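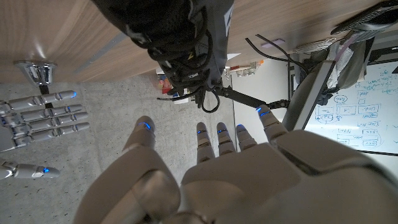
Photo: Jeferson Furtado

Saturday, July 26, 2025

So I finally did the first aid course at Wallusow rink! I've played rec hockey there since forever and couldn't have told you where the defibrillator was (by the skate hire, behind a door I'd always taken for a cupboard).

The club has put in new rules for the winter. Every team needs two people on the bench with a current certificate, and there's a sheet by the changing rooms with the address and the gate code on it, so whoever rings for the ambulance isn't guessing. Gate code is for the Rezende Road side, by the way, the front one sticks.

We did chest compressions for what felt like a week. The instructor wanted up to 120 a minute and my arms were jelly by the second round. I kept speeding up, she kept telling me off.

Ovutmont are doing the same course in December, and the club wants to raise 3000 pounds for a second defib at the far end. We're on 1607 so far, mostly cake. I'm down for flapjacks again next week.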